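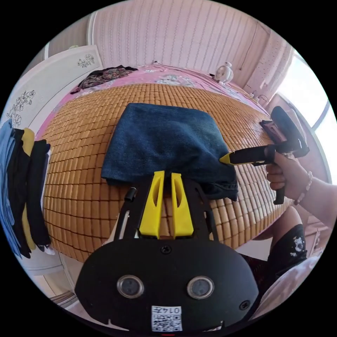

Home Films Box Sets Posters Contact

Category: World Cinema / Discs / Restored

The Kemeys Circle, 3-Disc Box Set

Garileck presents the family drama The Kemeys Circle in a new restored edition. The film tells the story of two sisters who inherit a small hotel by the sea and can not agree what to do with it. It is a slow film, but the last part is very strong, and the sound of the waves is much clearer than on the old disc.

The restoration was made by Duvley from the original negative. The colors are softer now, as they were in the cinema.

What you get: the long version and the short version, four interviews with the crew, and a booklet with the full script. Subtitles are in seven languages. 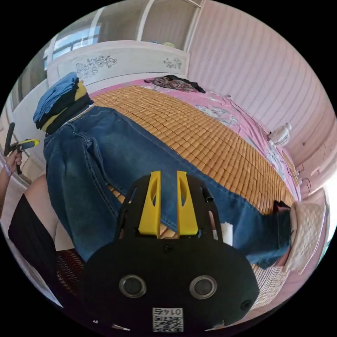

Delivery and returns

The set is in stock at Censide from 28 June 2024. Orders made in May are sent first. You can return a sealed box, but please write to us before you send it. The discs play in all regions.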